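제품 > 콘크리트 보수재 > 균열·줄눈 충전재 > 노스트몬트 J-40

인쇄하기 | 이메일로 보내기

노스트몬트(Nostmont) J-40
외부 바닥용 2액형 폴리우레탄 줄눈 실링재

개요

J-40은 진입로, 보도, 주차장, 창고 바닥의 수축 줄눈과 신축 줄눈, 비구조 균열에 쓰는 2액형 자기수평성 실링재이다. 주제와 경화제를 혼합해 줄눈에 부으면 표면이 스스로 평탄해지며, 경화 후에는 탄성을 유지하면서 슬래브의 온도 신축을 따라간다. 수평면 전용이다. 벽체, 경계석 측면, 구배가 큰 램프에는 비흘림형 J-40V를 사용한다.

구조 균열에는 적용하지 않는다. 균열 양쪽에 단차가 있거나 계절과 무관하게 폭이 계속 커지는 경우에는 지반 침하나 다짐 불량을 먼저 조사해야 하며, 실링재 충전은 그 이후의 공정이다.

적용 부위

- 콘크리트 포장의 수축 줄눈 및 시공 줄눈
- 건물 외벽과 보도 슬래브 사이의 분리 줄눈
- 배수로 콘크리트와 아스팔트 포장의 접합부(프라이머 필수)
- 폭이 일정하게 커팅된 비구조 균열

상시 침수 부위, 음용수 접촉 부위, 실리콘 잔류물이 남은 줄눈에는 사용할 수 없다. 기존 실리콘은 용제로 닦는 것만으로 제거되지 않으므로 줄눈 양면을 다시 커팅한다.

줄눈 치수

권장 폭은 9 mm 이상 40 mm 이하이다. 충전 깊이는 폭의 절반을 원칙으로 하되, 폭이 좁은 줄눈에서도 9 mm를 확보한다. 깊이가 남는 줄눈에는 폐쇄기포형 백업재를 줄눈 폭보다 한 치수 큰 것으로 눌러 넣는다. 백업재가 찢어지면 경화 중에 기포가 올라오므로 끝이 날카로운 공구로 밀어 넣지 않는다. 백업재를 넣을 깊이가 없는 경우 바닥면에 본드 브레이커 테이프를 붙여 3면 접착을 방지한다.
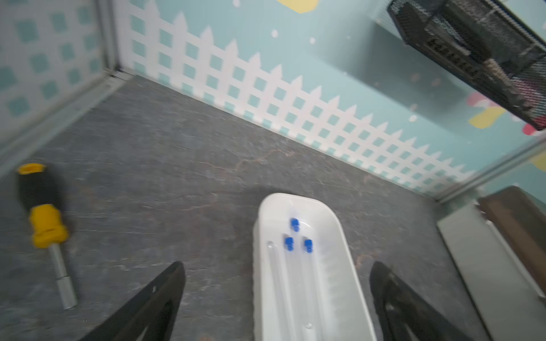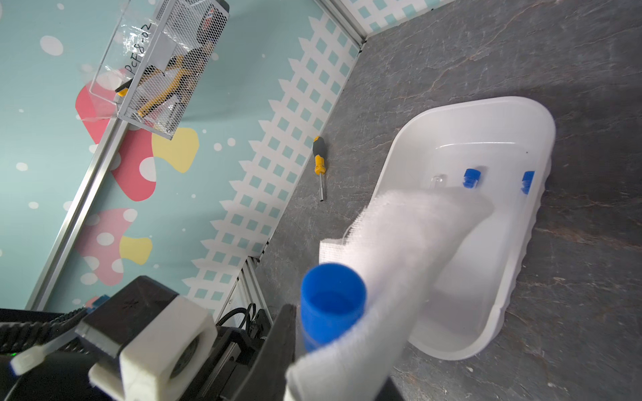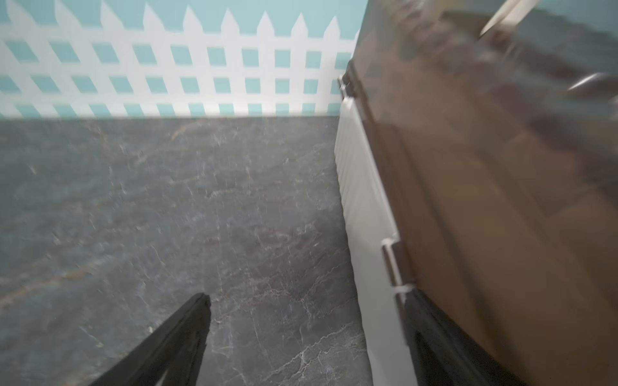 바탕면 처리

신설 콘크리트는 충분히 양생된 상태여야 하며, 표면에 레이턴스, 양생제, 박리제가 남아 있으면 접착 불량이 발생한다. 줄눈 측면은 다이아몬드 날로 가볍게 재절삭한 뒤 오일이 섞이지 않은 압축공기로 불어낸다. 고압수로 세척한 경우에는 완전히 건조될 때까지 기다린다. 표면이 말라 보여도 줄눈 바닥에 물이 고여 있을 수 있다.

제설염에 노출된 포장은 측면 모르타르가 부스러지는 경우가 많다. 손끝이나 드라이버로 긁어 가루가 나오는 부분은 단단한 면이 나올 때까지 절삭하고, 모서리 결손이 큰 곳은 난나리(Nanari) 보수 모르타르로 단면을 복구한다. 복구부가 굳기 전에 실링재를 시공해서는 안 된다.

프라이머

흡수성이 큰 콘크리트와 아스팔트 접합부에는 고세로(Gosero) P-2 프라이머를 붓으로 얇게 1회 도포한다. 고이거나 흘러내린 부분은 마른 붓으로 거둬낸다. 지촉 건조 후 당일 안에 실링재를 충전하며, 하루를 넘기면 표면을 연마하고 다시 도포한다.

혼합 및 시공

주제를 단독으로 먼저 교반해 침강된 충전재를 풀어 준 다음 경화제 전량을 투입한다. 저속 교반기에 평날 패들을 장착하고, 용기 벽과 바닥을 주걱으로 긁어 가며 색이 균일해질 때까지 섞는다. 고속 교반은 공기를 끌어들이므로 금한다. 세트를 나누어 혼합하지 않는다. 현장에서 저울로 소분한 경우의 경화 불량은 품질 보증에서 제외된다.

혼합물은 벌크 건에 흡입하거나 주둥이가 있는 용기로 옮겨 줄눈 한쪽 끝에서부터 연속으로 붓는다. 마감 높이는 포장면보다 2 mm 낮게 한다. 차량이 다니는 구간에서 포장면과 같은 높이로 채우면 여름철 팽창 시 타이어에 뜯긴다. 구배가 있는 줄눈은 낮은 쪽에 임시 막음재를 설치하고 짧은 구간으로 나누어 충전한다.

바탕면 온도가 5 ℃ 미만이거나 이슬점에 가까우면 작업을 중지한다. 11월 이후의 시공은 한낮에 바탕면 온도를 직접 측정하고 결정할 것을 권한다. 대기 온도만으로 판단하지 않는다.

제품 규격

형태: 2액형 폴리우레탄, 자기수평성
색상: 석회회색, 진회색, 모래색
포장 단위: 9 L 세트(주제 + 경화제)
팔레트 적재: 40세트
보관: 미개봉 상태로 건조한 실내, 직사광선 차단
품번: 376-J40

석회회색은 자외선에 의해 표면이 다소 누렇게 변할 수 있다. 이는 외관상의 변화이며 탄성이나 접착력과는 관계가 없다. 색상이 중요한 구간은 진회색을 선택한다.

교통 개방 및 유지관리

보행은 표면 점착이 없어진 뒤 가능하고, 차량 통행은 완전 경화 후에 허용한다. 저온에서는 경화가 크게 지연되므로 줄눈 끝부분을 눌러 확인한다. 연 1회, 해빙기에 접착면 박리와 이물질 박힘을 점검한다. 박리 구간은 양 끝에서 여유를 두고 잘라 낸 뒤 같은 제품으로 재충전하며, 기존 J-40과의 이음면은 깨끗하게 절단되어 있으면 프라이머 없이 접착된다.

관련 제품

J-40V 비흘림형 실링재
고세로 P-2 프라이머
난나리 단면 보수 모르타르
심코(Šimko) 평날 교반 패들

기술 문의: Aravind Salian(시방 및 물량 산출), Yamuna Murthy(현장 시공 지원)
자료 개정일: 2020년 4월 17일

인쇄하기 | 이메일로 보내기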